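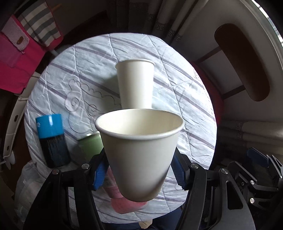
Visit to the Hollari paper cup plant, January

The Hollari plant sits behind the Rerkano freight yard and makes single-wall paper cups for caterers and vending firms. Visits run in the morning only, starting at 9:15. Our group was met at the gate by Tuấn Khúc, the shift engineer, and issued hairnets and ear protection.

Board arrives on reels already coated on one side. The stock on the line that morning was plain white, with no print, so the first station was bypassed and the web went directly to the die cutter. Blanks come off as curved fans and are stacked by hand in a magazine. The bottom discs are punched separately from a narrower reel.

Forming takes place on a rotary machine supplied by Plullow. Each blank is wrapped around a tapered mandrel, the side seam is heat-sealed, and the disc is pressed in and crimped. The last station curls the rim outward over a heated ring. According to Khúc, the rim accounts for most of the stiffness in the finished cup, and most rejects are rim faults – a split at the seam or a curl that has not closed. The line drops to half speed after a reel change until the first samples have been passed.

Finished cups are nested in sleeves and packed 600 to a carton. The warehouse held 109 pallets of the small size. The large size is made on the second line, which was down for a mandrel change. We were allowed to look at the tooling but not handle it.

The inspection bench was the most useful stop. A cup is filled with colored water, left for 17 minutes and checked at the base and seam. A second one is squeezed at a fixed height below the rim and the force is recorded. Results go in a paper logbook as well as the computer.

Questions were taken in the canteen. Visits are booked through the Hollis office. Flat shoes are required, and the stairs to the gallery are steep.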